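Kitchen log, January, evening

Started on the cup shelf at 1015 and finished well after lunch. The shelf is 48 inches wide and had turned into two layers of mixed stock, with the paper cups from the Esthorpe order pushed behind the bowls and the lids in a separate drawer.

Method: everything off, shelf wiped with Tak spray, left 5 minutes, wiped again. Sorted by rim diameter first, then by color. Sorting by color first was a mistake last time, as the tan ones come in two rim sizes and only one of them takes the Pesstead lid.

Stacks limited to 8. Anything higher leans, and the bottom cup picks up a crease at the rim that leaks with soup. Crushed ones went to the paint box. The Drilach bowls are a little wider at the base and now have the lower shelf to themselves, open side up, so that a cracked one shows before it gets filled.

Open point: whether to store cups rim up or rim down. Rim down keeps dust out but the rims touch the shelf paper. Left them rim up for now, with a clean sheet over the top.

Still to do: label the shelf edge, reorder lids in the small size, throw out the sleeve with the torn end.

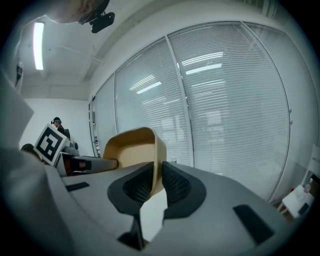
Rim down on a clean tray, was the reply when I read this out over supper, and change the tray liner every time a new sleeve is opened.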